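Diary of the Director, Public Spending Programme
Trirkstead Institute for Public Administration
2019-03-09

The principal business of the day was the evidence session of the regional assembly's finance panel, at which the Institute had been asked to speak on performance reporting by public agencies. I attended with Shireen Masilela, our senior fellow in budget policy, whose paper on the subject had been circulated to members in advance.

The session opened at the assembly building in Irberg. The chair asked us to limit our opening remarks to three minutes, a good deal less than we had prepared for, and Ms Masilela accordingly left out the section on capital grants. She kept to the main argument: that an agency's annual report should tell the legislature what the public received for the money voted, and that most of the reports now laid before the assembly tell it only what was spent. Of the 95 reports she had read for the paper, 55 gave no statement of results in any form.

Questions followed at some length. One member, who had evidently read the annex, wished to know whether the fault lay with the agencies or with the finance department's own guidance. Ms Masilela replied that the guidance had been issued in October and was silent on the point, and that an agency which followed it to the letter would produce exactly the kind of report the panel had been complaining of. The clerk asked for the paragraph reference, and it has been supplied.

A second member raised the matter of the Bailly water authority. I declined to comment on a single body while its accounts remain open, and said that the Institute would be willing to return once the auditors had reported. The chair accepted this. I note for our own records that the authority wrote to us on the same subject some weeks ago and that the letter has yet to be answered. A draft reply is with the programme office.

There was a short exchange on whether reporting requirements should be set out in law or left to the department. My own view, which I gave, is that the duty to report results belongs in statute and that the form of the report does not. Forms go out of date, and an assembly should not have to pass an amending act in order to change a table. Two members appeared to agree. The vice-chair did not, and asked for a written note on the practice in other assemblies. I have undertaken to send it before the panel next meets.

Lunch was taken with officials from the finance department. The conversation was cordial. They are concerned about the burden on smaller agencies, several of which have no more than 2 staff on the finance side, and I think the concern is a fair one. We discussed a shorter form for bodies below a certain budget. The figure at which the line should fall was not settled, and I would prefer that we test it against the accounts before offering a number in public.

In the afternoon I reviewed the second draft of the Jerkico study on fees and charges. The chapter on licensing is much improved. The chapter on planning fees still relies on a survey with a response of around 3 in ten, and the authors have been asked to say so in the body of the text - it is at present confined to a footnote. Publication will be held until this is done. 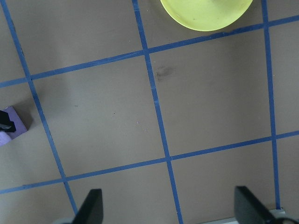 Who should answer to the assembly when an agency misses its stated targets?

The minister should answer for the targets and the money provided, and the head of the agency for how the work was carried out. Both should appear before the panel at the same sitting, so that neither can refer a question to the other in their absence.

The exchange is entered here in the form in which it will go to the clerk, as the wording was agreed with Ms Masilela on the return journey. She would have preferred a stronger second sentence, and may yet raise it when the proof comes back.

Remaining for attention: the note for the vice-chair, the reply to Bailly, and the travel claims for the Irberg visit, for which the receipts are in the blue folder. The trustees' papers were signed and sent out before I left the office.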